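Ticket 166, hand-held gripper pair, Turport cell
Opened December 20, 2022
Fault: left jaw stops 6 mm short of full close. Cable reseated, no change. Zero offset reset in Prendier, closes fully.
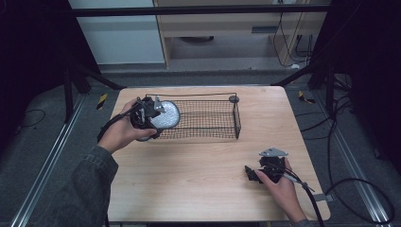
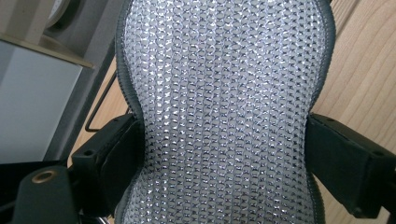

Does the offset need resetting after a cable swap?
Only if the encoder lead was unplugged with power on. Otherwise the stored value is kept.

Next check due at 300 cycles. Status: monitoring.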